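Eltano 24 cm lidded casserole: eight months on

I bought this pot in the winter to replace a cast iron one I had stopped using because of my wrists. The old one weighed more than I wanted to lift when it was empty, never mind full of stew. The Eltano is cast aluminium with a non-stick lining, holds a little over four litres and is a good deal lighter. It has been used three or four times a week since it arrived, so I think I can say something useful about it.

I paid full price at Larell, the kitchen shop in Prellurbridge. They had it in cream, dark red and turquoise. I took the turquoise. It comes in a plain box with a care leaflet and two card corner protectors, and there was nothing to put together except the knob on the lid, which screws on from underneath. Mine needed tightening again after a fortnight and has stayed put since.

Hob performance

We have gas at home and my sister has induction, and I have used it on both. On gas it heats quickly and evenly. Onions at the edge colour at the same rate as those in the middle, which was never true of the thin steel pan I use for pasta. On induction it was slower to get going and made a faint buzz on the highest setting. The buzz went when I turned it down. The steel disc on the base is narrower than the pot itself, so on a big induction ring you are not getting all the heat you might expect.

It doesn't hold heat as cast iron does. Take it off the hob and a soup is ready to eat sooner, but if you like to put a pot on the table and have second helpings still hot half an hour later, you will notice the difference. I now leave the lid on between servings and that is good enough for us.

In the oven

The leaflet gives a limit of 220 degrees for the pot and 180 for the lid, on account of the knob. I would have liked a metal knob and one temperature to remember. Most of my oven cooking is slow and low, so it hasn't stopped me making anything except bread. For bread I still get the cast iron out, and grumble.

A 500 g bag of dried beans, soaked overnight, cooks comfortably with room for the vegetables. A medium chicken fits with the lid on if you press the legs down. A large one does not. For a joint of any size I would go up to the 28 cm version, which I haven't tried.

Handles and lid

The side handles are part of the casting and get hot, on the hob as well as in the oven. You need a cloth or gloves every time. They are wide enough to get a gloved hand through properly, and this was the main reason I chose it over the McIntyre pot of the same size, whose handles I could only get my fingertips under. The McIntyre had the better lid, though. The Eltano lid is glass with a small steam hole, and when a pot of lentils is going hard it spits a bit onto the hob. Leaving it slightly to one side cures the spitting but then you lose liquid, so I tend to turn the heat down and wait.

Weighed on my kitchen scales, the lid is 858 g and the pot and lid together come to 3,065 g. The lid is heavier than it looks and I wouldn't want to drop it in the sink.

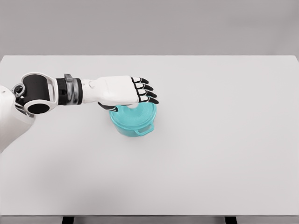 Pouring is the weak point. There is no lip, and soup runs back down the outside unless you commit to it and tip fast. I use a ladle for the first half and pour the rest.

Cleaning

Very easy. Warm water, a soft sponge and a few minutes. The makers say it can go in the dishwasher, but the leaflet then says hand washing will make the coating last longer, and I have followed the second piece of advice. Burnt rice lifted off after a soak. The outside is harder to keep nice. Drips that get cooked on by the gas leave brown marks near the base, and bicarbonate paste takes off most of them – not all. A paler colour would show this more than mine does.

The inside has one fine scratch from a metal spoon, my own fault. It hasn't spread or flaked. I have used wooden and silicone spoons ever since June.

Storage is straightforward. The lid turns upside down and sits in the pot with the knob pointing inwards, so another pan can go on top with a tea towel in between. It fits a standard cupboard shelf with space to spare.

Would I buy it again?

Yes, for everyday soups, stews, curries and beans, and particularly if lifting heavy pans is a problem. I wouldn't choose it for bread or for anyone who cooks on a large induction ring and is in a hurry. The guarantee is nine years on the casting and two on the lining, so keep the receipt. Larell will order replacement knobs and lids, and it took them about a week when I asked for a spare knob.

Score: 8 out of 10. One point off for the lid temperature limit and one for the pouring.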